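Mar 18, 2025

A long day at Trorside, and my tea has gone cold twice while I sat here deciding where to start.

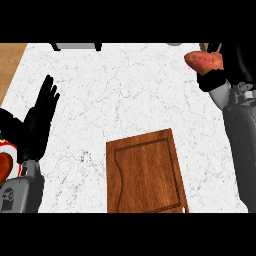

I suppose I'll start with the count, seeing as that's what everybody asks me at supper. We are at 425 good runs in the simulated kitchen, out of the 2000 we promised Pelletier by July. I had hoped to be further along by now, but I've made my peace with it (mostly!), and the runs we're keeping these days are so much nicer than the ones from the winter that I can hardly stand to look at the old ones.

Today was all sweet potato and cutting board. The task sounds like nothing when you say it out loud: pick up the sweet potato, bring it across, set it down on the board. But I steer both arms myself, and by midmorning my shoulders were telling me about it. The right hand has the potato to look after, and that part I've grown rather fond of. You close the black fingers on one end and let the other end stick out over the marble, and then there's the long careful trip over to the board. The left hand is my trouble. I never know what to do with it when it has no job, and it drifts up with the fingers spread as if I were waving at somebody. The Pastgate people wrote last week to say an idle hand is fine so long as it doesn't wander into the path of the other one, which was kind of them, and I've been trying to hold it still ever since.

I threw out 6 runs before lunch. In two I let go too early and the potato rolled, and the rest I just didn't like, the motion was all stops and starts and I'd hate for the model to learn my dithering. I do think about that more than I probably should. Whatever habits I have, it's going to pick them up, and somewhere down the line there will be a policy that hesitates over a cutting board the very same way I do.

The good news is that the new scenes came in from Sudwood this afternoon, 100 of them, with the counters laid out differently and the board turned at other angles. I tried a handful before going home and they loaded without a hitch, so I'm feeling hopeful! I was getting so used to that gray-veined marble that I'd begun to see it when I closed my eyes.

Tomorrow I want to raise my chair, write proper labels for the dropped ones, and remember to bring the wrist brace. And call home before it gets too late.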